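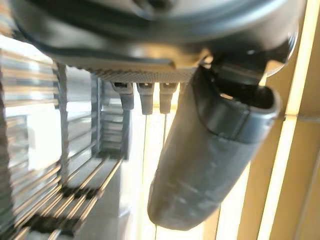
Drerness Quilt Guild opens fall show with 476 entries

October 25, 2026

The Drerness Quilt Guild opened its fall show this weekend at the Jarnance Hall, with 476 quilts, wall hangings and table runners on display. It is the first time the guild has used both floors of the building.

Entries are grouped by technique. Hand quilting and applique are on the ground floor, and machine quilting, paper piecing and miniatures are upstairs. Miniature quilts may be no more than 17 inches on a side, and the guild has given them a separate room with lower display boards.

The best of show ribbon went to a king-size star quilt in indigo and cream, pieced by hand. Judges noted the even stitching in the borders and the way the points met at the corners. Second place went to a scrap quilt made from men's shirts.
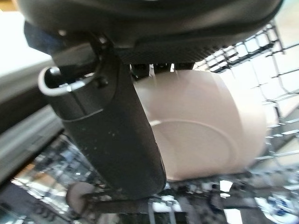

Wirnance, the fabric store on the east side of town, is paying for the prizes again this year. The top award is $900, up from last year, and the winners in the other classes receive store credit. The store also has a table near the entrance with precut bundles, batting and thread.

Aydoğan, a longarm repair business, is running a free clinic on tension and timing each afternoon. Visitors can bring a domestic machine for a quick check, but longarm owners are asked to bring only the bobbin case and a stitched sample.

A raffle quilt in a flying geese pattern hangs at the top of the stairs. Tickets are $2 each and the drawing takes place on the last day. Money from the raffle goes toward batting and backing for the guild's charity quilts, which are sewn over the winter and handed out in March. 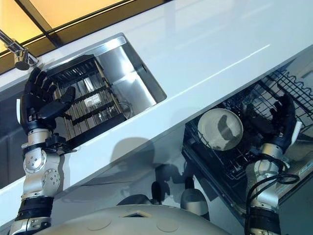
Can visitors enter a quilt in the show now?

Entries for this show are closed, but forms for the spring show are at the front desk. Quilts must have been finished within the past two years and need a hanging sleeve sewn to the back.

The show runs through next Saturday. White gloves are available in each room for anyone who wants to see the back of a quilt.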